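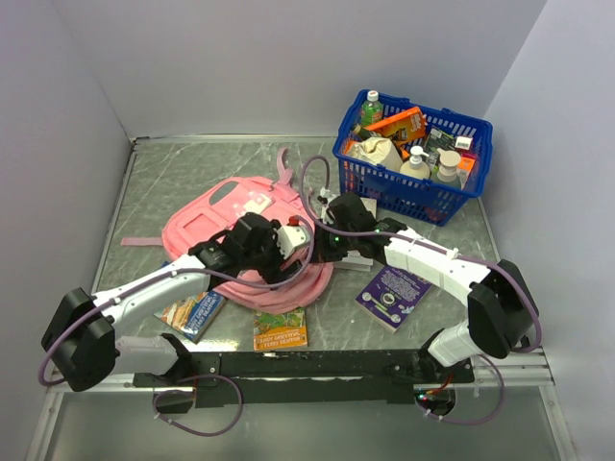
Filed under: Running the Shop

Closing the books for the first quarter

March 29, 2026

I have owned the eyeglass shop in Vundale long enough that I should be good at this part. For most of that time my system was to put everything in a folder and hand it over once a year. Last fall I started doing the monthly close myself, and this is the first full quarter I have done without help. There are still two days left in it, but the shop is slow this week and I wanted to get ahead.

The bank account is the easy piece. I download the statement, open Moroz, and match line by line. Rent, lab bills, the phone, payroll. Most of it matches on its own now that I have fixed the rules. The lab changed how its name shows up on the statement in January, so those charges landed in office supplies for a few weeks before I caught it.

Card deposits are where I lose the afternoon. Allico takes its fee out before the money reaches us, so a day with five sales shows up as one deposit that is a little less than the five sales added together. For years I recorded the deposit as the income. The cash comes out right that way, but the sales are too low and the fees don't show up anywhere. Now I book the full sale, then the fee as its own line. This quarter I had 76 deposits to go through that way.

When I finished I was off by $318. I went through the list twice and then left it alone until the next morning. It was one refund. A customer returned a pair of progressives in February, and I had entered the refund in Moroz on the day I approved it and again on the day Allico pulled it from the account. I deleted the second one and the balance came to zero.

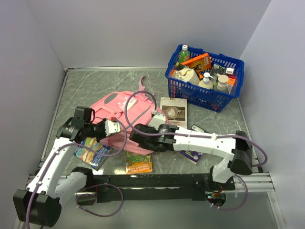
A pink backpack on the gray tabletop

The other job this month was customer credits. We take a deposit when frames are ordered, and sometimes the insurance pays more than we estimated, so the customer ends up with a balance in their favor. Those had been sitting there. I ran the report and found 17 open credits, a few of them for less than a dollar and one from before we moved out of the Nullitton location.

I had been treating that money as ours without thinking about it. It is a liability until the glasses are picked up or the money goes back. I moved all of it to the customer deposits account, then started calling people. Most wanted a check. Two asked me to leave it on the account toward their next exam, so I wrote that in their notes with the date. Three numbers no longer work and I will mail letters to the addresses we have. If those come back, there is a state rule about unclaimed property, and I need to read up on it before I do anything else.

After moving the deposits, the profit for the quarter looks worse than I thought it was in February. It was always that number. I had planned to order a new lens edger in April, and I am going to wait until the summer and see.

I did keep one habit from last year. On the last business day of every month I move money into the savings account for taxes, before I look at anything else. It was $3,000 for March, done a couple of days early. I used to send whatever was left over and some months there was nothing left over — then June would come and I would be short.

Things still on my list:

Count the frames on the wall and in the drawers against the list in Moroz.
Ask Allico why the February statement has a monthly fee that January did not.
Scan the paper receipts in the gray envelope.
Find the lease for the copier.

The frame count will take the longest. I'll probably do it in the evening after we close.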